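Package Design and What Shoppers Do
Handout for Week 6: evidence for front-of-pack claims
Consumer Behavior, Section B. Instructor: Clodagh Daly

Reading before class: the Fullthorpe report (pages 4 to 19, skip the foreword), Brennan's chapter on recall, and the two-page reply by Costello. The Lobo paper is optional and hard going in the middle.

1. Where we left off

Last week we looked at price. The evidence on price is pretty good. You change a number, people buy more or less, and the register keeps a record. This week's topic is package design, and I want you to lower your expectations. There is a lot of writing on it and most of it is produced by people who sell package design. That doesn't make it wrong. It does mean you should read the methods page before you read the findings.

The claims you'll run into most often:

Warm colors make people think of flavor and cool colors make people think of health.
A picture of the food sells better than a picture of anything else.
Rounded shapes read as sweet, angular shapes read as salty or bitter.
Shoppers decide in a few seconds, so the front panel does nearly all the work.

You will see all four stated as settled in trade magazines. I'd call the second one plausible, the first one weak, the third one interesting in the lab and mostly untested outside it. The fourth depends entirely on who is shopping and for what. Somebody buying the same crackers for the tenth year is not reading the front panel at all.

2. The Fullthorpe report

Fullthorpe is a design agency. In January they put out a report based on an online survey of 1,577 adults. Each person saw pairs of package fronts on a screen and picked the one they would "be more likely to buy." The headline finding was that packages with a large food picture beat packages without one.

Things to notice:

The sample is large, and the report mentions this on nearly every page. A large sample shrinks random error. It does nothing about asking the wrong question. If the task doesn't look like shopping, you get a very precise answer about something that isn't shopping.

Picking between two pictures forces a winner. There was no "neither" button. In a store, "neither" is what most people do with most products most of the time. A survey that leaves it out will always find that package design matters, since something has to explain the choice and design is the only thing that varied.

No prices were shown. The authors say this was done to "isolate the effect of design." Fair enough, but then the conclusion should be about what happens when price is hidden, and the executive summary drops that condition.

The word "likely." People are bad at predicting what they'll buy, and they tend to be bad at it in a generous direction. We covered this in Week 3. If you missed it, Sorcha Brophy has the notes.

I'd also point you to the table in the appendix, where the results are split by product type. The food picture effect is strong for snacks, small for drinks, and runs the other way for baby food. The main text reports a single average across all of them. An average of a big plus, a small plus and a minus is a number that describes none of the three.

3. Recall studies

Brennan's chapter covers the older tradition. You show people some packages, take them away, and ask later what they remember. Gobnait Brennan is careful about this and says plainly that memory for a package is a different thing from wanting what's in it. The people who cite her are often less careful.

Her own study used 149 students. They saw a set of packages for a short time and wrote down everything they could remember ten minutes later. Strong contrast between the package and its background helped. So did an unusual shape. Familiar brands were recalled well no matter what they looked like, and she then took those out of the analysis.

Was that the right call? I go back and forth. If you want to know what design does on its own, familiar brands get in the way. But a shopper's head is full of familiar brands, and a design effect that only shows up once you remove them may not be worth much to anybody. Come with an opinion. Either one is fine with me if you can say what it costs you.

Also look at her figure 3 for a minute or two. The contrast effect holds when the background is one plain color and gets much smaller on a busy one. That figure almost never gets reproduced when the chapter is quoted, and I think it's the most useful thing in there.

4. Store trials

These are the studies I'd put the most weight on, and there are hardly any. They cost a lot and stores don't like them.

The Altıntaş trial is the one everyone mentions. A regional grocery chain changed the carton on one line of cookies in half its stores and left the old carton in the other half. Sales rose in the stores with the new carton. Then they came back down, and by the end of the trial the two groups were close enough that I wouldn't bet on a difference.

You can tell two stories about that. One is that the new carton worked and the effect wore off. The other is that any change would have produced the same bump, because regular shoppers noticed something different and picked it up to see what had happened to their cookies. To separate the two you'd need a third group of stores with a new carton that was different but no better. The trial had no such group. Rónán Costello makes this point in his reply, somewhat rudely, and I think he is right.

The other store trial, at Clevbridge, is usually cited as a success. Please check how stores were assigned. Managers volunteered for the new packaging. A manager who volunteers for a trial is likely to be the sort who also fixes the lighting and keeps the shelf full, so the comparison is between two kinds of manager as much as two kinds of package. The write-up gives this one sentence.

5. Eye tracking

A short section, because I don't want you spending your paper on it.

Eye tracking tells you where people looked. It's often sold as telling you what they cared about. People look at things they like, things they can't read, things that confuse them, and things that happen to be in the middle. The Idudov software report has 100 shoppers and some very handsome heat maps. I asked the company for the purchase data that went with the maps and was told it had not been collected. So we know where the red blobs are and we don't know what anyone put in the cart.

Carolina Lobo's paper is the better use of the method. She tracked gaze and purchases in the same people, and the link between them was there but modest, and went away for products the person had bought before. It's a dull result and I trust it more than the others for that reason.

6. What I want in the short paper

Up to 1,200 words, one claim about package design, followed back to the study it came from. By "followed back" I mean you have read the study and not the blog post about the study. Expect this to be annoying. Some claims lead to another article, which leads to a slide deck, which leads nowhere. If that happens, write it up as your result. A dead end, properly documented, can get full marks.

For every study you discuss, state what people were asked to do, what was measured, and what the thing was compared with. If you can't find one of those, say so. Don't guess at it.

Please stop writing "studies show." Which ones?

People ask how big a sample has to be before they can believe it. There isn't a number. I have seen 200 people used well and several times that many used badly. Start with the task and the comparison group, and look at the sample after that.

Office hours are the same as before. Bring a printout of the methods page if you want to talk about a particular paper - I won't read them off your phone.

7. A last note on background and layout

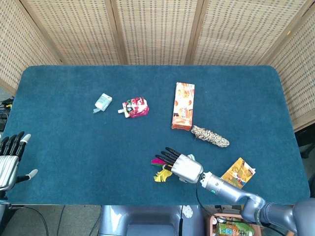

Contrast gets measured in the lab with one item at a time, upright and facing front, and that is the part of this literature I would push on hardest. Packages outside the lab lie at whatever angle they were put down, next to other things. On a dark teal cloth, a snack carton printed in orange, cream and brown stands out well, which fits Brennan's contrast result, but try crediting the design for it. The cloth is doing part of the job, and so is the size of the carton next to a small pale blue and white box. The pouch beside that box has a glossy pink, red and white label and could be ranked first or last depending on what you asked people to do. Put the same carton on an orange cloth and the finding may go with it. If your paper deals with a contrast claim, tell me what the packages were standing on, and if the study doesn't report it, put that in your first paragraph.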